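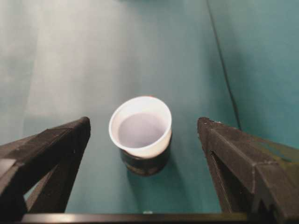 Home Reviews Camping Kitchen Gift Ideas Contact

Brornitz stacking cups: would I buy them again?

Posted 05/12/2021 by Margit Westerberg

I've been meaning to write these up since July, when we took them on our first proper trip up the coast (nine hours with the kids in the back, never again without audiobooks). I'd been using the same old enamel mugs for years and they were chipped to bits, so when Fultitwood had the Brornitz set on special for 30 dollars I chucked it in the trolley without much thought.

First up, they're light. The bigger ones hold 300 ml, so you get a decent cuppa, and they nest together well enough that the whole set lives in the corner of the tucker box instead of rolling all over the ute. I love that! My old mugs had handles that stuck out every which way and used to wedge the drawer shut.

Now the grumbles. No handles means hot tea is a bit of an adventure, and I ended up wearing one of my husband's footy socks as a mitt on the first morning. They'll also grab each other if you stack them damp. I had two so firmly stuck that I had to run the outer one under the hot tap and swear at it. And the colour rubbed off a bit near the base of mine after a few goes with the scourer, although I'm pretty rough on things and my sister's set still looks new.

I did borrow a Solberg set from her neighbour to compare. Nicer rim to drink from, and the lids are great for keeping flies out, but they cost nearly three times as much and take up more room. If you're hiking I'd probably go that way. For a caravan or a picnic by the river, I can't see the point.

Washing up is easy, though tea stains do hang around. Bicarb and a soak overnight shifted most of it. I haven't tried the dishwasher because ours carked it in spring and we're still waiting on the part.

Four stars from me. I'd take half a star back for the sock business, but the kids have claimed a favourite each and there hasn't been a single fight over who gets which, so I'm leaving it at four.

This site uses cookies. By continuing to browse you agree to our use of cookies. Accept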